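Robots and Chores: Frequently Asked Questions

Parow runs a small test room where machines are tried on everyday jobs, at home and on the shop floor. These are the questions that reach our inbox most often. The answers cover what we have tried ourselves, and they get revised when our results change.

Can I buy a robot that does all my housework?

No. You can buy machines that do one job well, such as vacuuming a floor or cutting a lawn. A general machine that cooks, cleans, folds and puts away without help is not something we can recommend to a household today.

Which chores are closest to working?

Picking up single, firm objects and moving them a short distance. Bottles, boxes, cups and cans are good candidates. Wiping a clear, flat surface is also fairly reliable. Loading a dishwasher works if the dishes are of a few known kinds and someone has scraped them first.

Which chores are furthest away?

Anything soft, tangled or slippery. Making a bed with a fitted sheet is still very hard. So is sorting a drawer of mixed small items, cleaning behind a toilet, or getting a wet sweater out of a washing machine without stretching it.

Why is picking up a bottle hard? A toddler can do it.

A bottle standing alone on a table is easy. A bottle lying down in a low space is a different job. The arm has to come in at a shallow angle, the fingers have to fit between the bottle and whatever is next to it, and the hand often hides the bottle from the camera at the moment of the grip. Liquid shifts when the bottle is tilted, so the weight moves too. We count a pick as done only when the item has been set down upright where it was meant to go.

How do you test a chore?

We write the chore down as one sentence, set up the room, and let the machine try it 300 times. Between tries we change the position of the object, the lighting, or the clutter nearby. A person resets the room each time. If the machine needs a hand at any point, that try is marked as assisted and kept apart from the rest.

What is Briveo?

Briveo is the control software we use for the household tests. It takes the camera views and decides how the arms should move. It is not for sale and we can't send out copies.

And Ukero?

Ukero is our set of recorded chores. It holds 3,000 recordings, mostly kitchen and hallway jobs, with a smaller number from the shop floor. Each one has a short note saying what the task was and how it ended.

Does more training always help?

Up to a point. On simple pick-and-place jobs, we saw clear gains over the first 1,000 recordings and smaller ones after that. Adding new rooms and new objects did more good than adding further tries in the same room.

Do the robots work on their own or is someone steering?

Both happen. Some sessions are steered by a person, which is how most recordings are made. Others run on software alone. When we report a result, we say which it was. If you see a robot video from any source that doesn't say, ask.

Are shops and workshops easier than homes?

Usually, yes. A workbench can be laid out to suit the machine, parts arrive in the same tray, and the floor is kept clear. Stefanou, a parts supplier that tries out machines with us, has one packing station where a robot fills cartons for most of a shift. The same robot was no use at the returns desk, where every parcel is different.

How fast are they?

Slower than you. On most household tasks a person finishes well before the machine does. Speed matters less if the work can be done while you are out, but we don't advise leaving a test machine unattended.

Is it safe to have one around children or pets?

Not the kind we test. Ours run in a room with a stop button in reach and adults only. Cables, falling objects and moving arms are all hazards.

Would my home need changes?

Probably some. Clear floor space helps most. Loose rugs, trailing cords and small scraps of packaging cause trouble. Low shelves and compartments are harder to work in than counters at waist height.

What would one cost to run?

We don't publish figures. Repairs and the time of the person looking after the machine come to more than the electricity.

When will this be ready for ordinary homes?

We don't give a year. We would want to see a machine do at least 3 different chores, in homes it has not been in before, without help. We haven't seen that yet.

Can I visit or volunteer my kitchen?

The test room is not open to visitors. We take offers of kitchens and utility rooms once a year, in June, through the contact form. Please mention the floor type and whether there are steps.

Can I reuse text from this page?

Yes, with a credit to Parow and a link back.

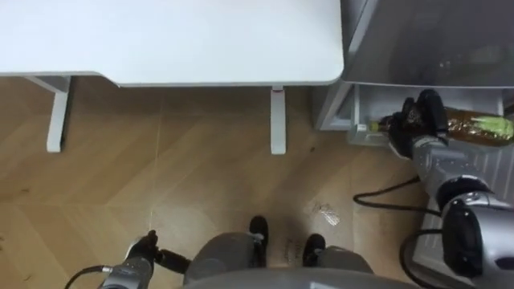
Page last changed: June
Gripping a bottle on its side in a low compartment, with the other gripper empty.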